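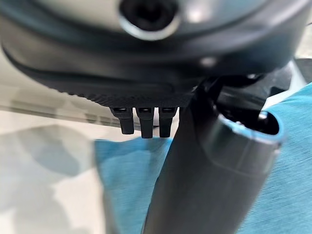

4. Procurement and planning costs

4.1 What the list price leaves out

Most published cost cases for home-assistance robots begin with the price of the platform and divide it by an assumed service life. We think this is a poor way to plan a purchase. In our own budget the platform was the line we could predict best, and it was also the line on which we spent the most time arguing. The lines that later gave us trouble were entered quickly, with little discussion, and mostly on the word of the supplier.

We compared quotations from two firms, Sturnent and Abbasi, for a two-armed machine able to work in a furnished living room. Both quotations covered the arms, hands, wrist cameras and a head camera. Neither covered spare fingers, replacement cables or the hours needed to set the cameras up again after a hand is changed. When we asked, Sturnent put the last item at 12 hours a year. No working was supplied with this figure and we have not been able to reproduce it.

Both firms also described their hands as suitable for "general household objects". The phrase appears in a good many brochures and we would advise buyers to ignore it. A cushion, a length of tube and a folded cloth ask for different things from a hand, and a buyer who does not write down the objects in advance has no grounds for complaint afterwards. Our own list ran to a page and should have been longer.

4.2 The room as a budget item

The Dukum project, under which this work was carried out, assumed at the planning stage that an ordinary room could be used as it stood. Section 3 gave the reasons for wanting this. Here we are concerned only with the cost. Soft furniture is a good test of the assumption, as pale leather reflects daylight and shows marks, and a throw pillow has no fixed shape for a planner to rely on (Figure 2).

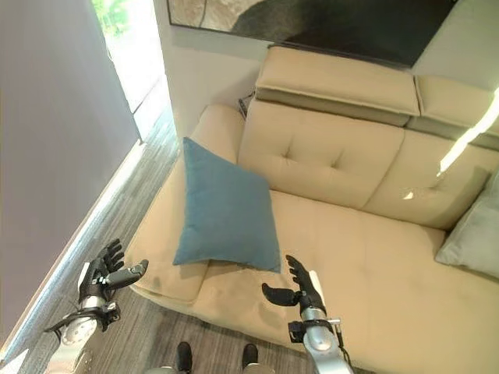
Figure 2. Head-camera view of the sofa task, with both hands open on either side of the blue pillow.

We set aside 465 pounds for the room, to cover cleaning, small repairs and window coverings. The sum was a guess. It was copied from an earlier proposal for a laboratory bench study, where nothing in the workspace had to be sat on by anyone. A reviewer of that proposal had called it generous. We can see no reason why a figure chosen for a bench should hold for a sofa, and we note that other groups appear to carry such figures forward in the same way.

Light deserves its own line. A large window is pleasant for residents and awkward for cameras, and the usual answer of "control the lighting" means buying blinds and lamps and then paying a person to adjust them. If a planned service depends on the blinds being down at noon, the cost case should say so.

4.3 Hands, wrists and consumables

Wrist cameras were the item most strongly recommended to us and the one about which we remain least convinced. They add a close view at the point of contact. They also spend part of every image on the gripper itself, and the usable area is smaller than the sensor specification would lead a buyer to expect (Figure 3). Neither quotation stated how much of the view would be left once the hand was fitted. We recommend that buyers ask for sample images taken with the exact hand and bracket on order.
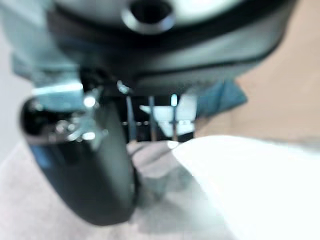
Figure 3. Wrist-camera view. The housing and one black finger occupy much of the image.

Adton, which supplies parts for both makes, offered a maintenance plan at 585 pounds per arm per year, with replacement fingers delivered within eight working days. On paper this looks cheap. It excludes cables, it excludes labour, and the eight days run from the date on which a fault report is accepted, which may be later than the date on which it is sent. A robot that is waiting for a finger still takes up its share of the floor and still loses value. We have yet to see a cost case that charges for those days.

4.4 Limits of these figures

The prices above were valid at the time of quotation, in May, and we would not defend them beyond that. They come from a single site and a single purchasing round, and we had little power to bargain. A larger buyer may do better. We doubt, though, that a larger buyer would find the missing lines any easier to spot, and the claims of quick payback reviewed in Section 2 should be read with those lines in mind. The full budget sheet, including entries we now consider wrong, is given in Appendix B.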